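The Wings Room at Haslam: a little gallery

By Amanuel Negash
15 January 2022
464 shares | 6 comments

I have been meaning to put these up since before the holidays, and a good many of you have asked (very kindly, and more than once!) what became of the wall design we started talking about back in June. Well, it found a home. The small booth at our Haslam studio has been done over with wings on all three of its walls, with a marble pattern underfoot, so to speak, and I could not be happier with it. Clive Hulme and I went back and forth over the colors for longer than either of us would like to admit. He wanted something much deeper, close to plum, and I kept pulling him back toward pink, and I think we met in a very nice place in the end.

For anyone new to these pages, Clonum is the name we put on our painted-look backdrops, and Haslam is where we try them out at a small size before anybody has to live with them in a big one. I do love that part of the work. You can stand over a booth with a cup of coffee and see right away whether a color is going to be friends with its neighbor.

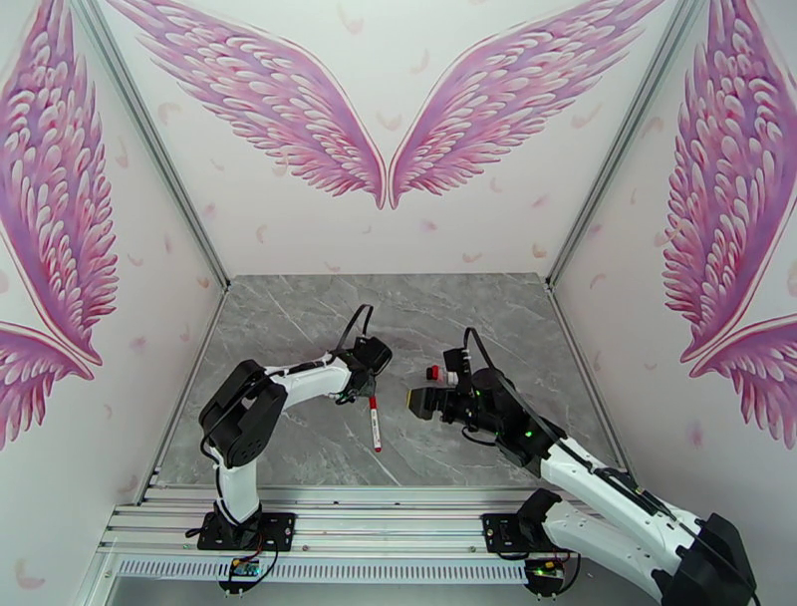 Feathers were the thing I worried about most. I must have gone through some 3000 reference pictures of birds, from geese to parrots, and my poor wife has heard more about the way a wing folds than anyone should have to at the dinner table. What I wanted was a wing that felt soft but still had a good firm shape to it, and for that I think the darker pink outlines do a lot of the work, because without them all that lavender and magenta would melt together once you took a few steps back. The big pair on the back wall very nearly touch at their lower tips, and I am fond of that tiny gap. Clive would have joined them up! The stray feathers in peach and pale pink were his idea, though, and I'll gladly give him the credit for those.

Now, the floor. We had the gray marble pattern left from another job, the one we did for the people at Flalto, and I put it down thinking it would only be there until we chose something proper. Then I got used to it. All that pink needs a quiet place to land, and gray with thin white veins turned out to be quiet enough without being dull. Clive still brings up plain white from time to time, and I still say plain white would look like a dentist's office. 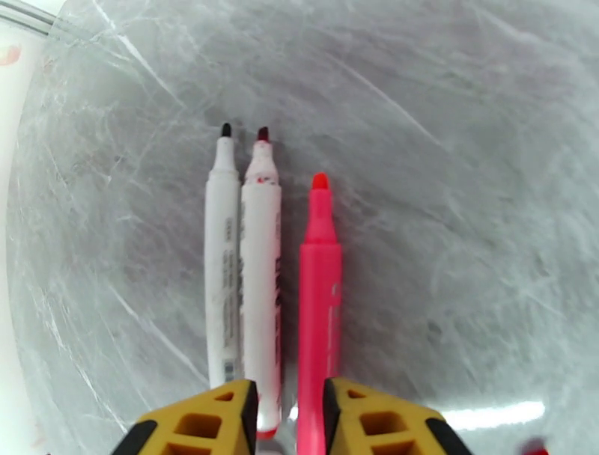 My other argument for gray was that colored things sit well on it. Pink especially, and dark red too, and even a white object keeps its edges, which it never would on a white floor. We use the booth for laying out pens and paper and all the small bits and pieces of the studio, so it matters to me that you can find what you put down. I will say the veins took some getting used to. I spent the first week or so trying to brush one of them away with my sleeve, thinking it was a thread.

A couple of you wrote to ask whether the wings will be offered in other colors. We have 2 more in the works, a blue-green one and a warm yellow one that Clive is calling Ziltari for reasons of his own, and I'll put up pictures of both when they are fit to be seen. The yellow still needs work around the feather tips. If you have a strong feeling about either of them, do leave a comment, I read them all, usually in the evening with my feet up.

6 comments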